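# Open day questions, Nuketti robot workshop

Last updated June 14, 2022. If your question isn't covered, write to Beril Şimşekoğlu, who runs the bookings.

## When can I come?

We hold an open day every January and another in the summer. Doors open at ten and the last group goes in at three. The date goes on the notice page as soon as the hall is confirmed.

## Do I need to book?

Yes. There are 200 places and they are free. Schools should book as one group and give us the name of the teacher in charge.

## How long does a visit last?

90 minutes. You get a short safety talk, a walk through the hall, and then time at the demonstration tables. You can leave early, but please tell a member of staff so we can sign you out.

## Is it suitable for children?

Children aged eight and over are welcome with an adult. Under-eights can't go into the hall, even in a carrier or pushchair. The Dorkard room across the corridor has toys and drinks, and one adult from your party will need to stay with them there.

## What will the robots be doing?

Mostly small table work: picking things up, moving them, putting them down again. We use ordinary office items such as pens and desk baskets. Muammer Uysal leads the demonstrations and will take questions while the arms are running.

The work is slow in places. An arm may stop over an object for a while before it closes its fingers, and it sometimes misses. When that happens the operator resets it and tries again.

## Can I touch anything?

You can handle the spare fingers and brackets on the Hrnčiar stand by the entrance. Please don't reach over a demonstration table, including when the arm is still. There is a line on the floor and we ask everyone to stay behind it.

## Why do the fingers look so plain?

The shape suits thin things lying flat. A narrow tip can get down close to the table beside a pen or a ruler, where a wide one would push it away. We change the fingers when the job changes.

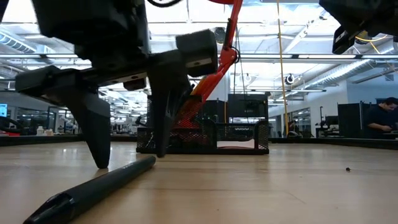
*Gripper above one of the demonstration tables, with a marker pen in front.*

## Can I take photographs?

Yes, without flash. Please ask before you photograph staff at their desks, and keep screens out of your pictures.

## Where do I park?

Use the Sarnine car park behind the building. There are 3 spaces for blue badge holders next to the door. The entrance, hall and toilets are all step-free.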